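El regreso de la sierra de mano

En Urquijo, la ferretería abre a las ocho y a esa hora ya hay gente esperando en la puerta. Vende herramienta manual usada, y en marzo despachó 586 piezas, más de 70 de ellas sierras. El comprador habitual tiene un piso pequeño y quiere hacerse una estantería.

Los precios han subido. Un serrucho Fodell de segunda mano cuesta ya 13 euros, y hace unos años se daba casi de regalo.

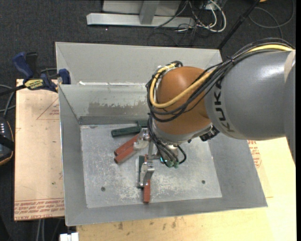
Tres sargentos con empuñaduras de color, en una cuba de chapa gris.

El taller del barrio ofrece 2 cursos de afilado, uno por la mañana y otro a las siete de la tarde. En ambos se trabaja con limas Ziltwood y hay que llevar la sierra de casa. La lista de espera llega hasta el otoño.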